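Old Doors at Vulladik School Will Stay

The town of Vulladik will keep the old wooden doors of its primary school and repair them during the winter break. The decision was made at a meeting in December, after parents had asked the town for several months not to buy new ones.

The school building is 119 years old, and most of the inside doors were made by local carpenters when it opened. In spring the town planned to replace 30 of them with steel doors. The plan was stopped when the price became higher than expected.

Seema Rajput, the head of the school, told the meeting that the doors are heavy but still good. "Some of them close badly and some have small cracks," she said. "The children are used to them and the teachers also. We need them to close quietly and to open easily, and this can be done with the doors we have."

The work was given to Fan, a small repair company from the nearby town of Ilness. Its owner, Wenjie Long, visited the school and looked at each door with the teachers. He said that his workers will take the doors down one floor at a time, so classes on the other floors can continue if the work takes longer than the break.

The cost of the repair is 133 dollars for each door. The price includes cleaning, new oil and new hinges where the old ones are worn. The four doors to the main stairs are not part of this work. They must follow the fire rules and will be discussed separately next year. 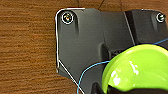 Repairing old wood also means deciding what to do with small damage. Long said that he does not fill every crack, and a thin dark line in a brown surface can stay if the wood around it is strong. More attention goes to the places where newer parts are fixed to the old wood, such as a dark gray plastic bracket held with metal screws. In such places his workers check that each screw still holds well before they put on the oil.

Parents who want to see the first finished door can visit the school office in the morning, before classes begin. The town will also keep a list of the doors and the repairs made to each of them.

Recent items

Bus to Ilness will stop at the market again
Worov bridge closed at night for painting
Library asks for old photos of Vulladik
New opening hours at the swimming hall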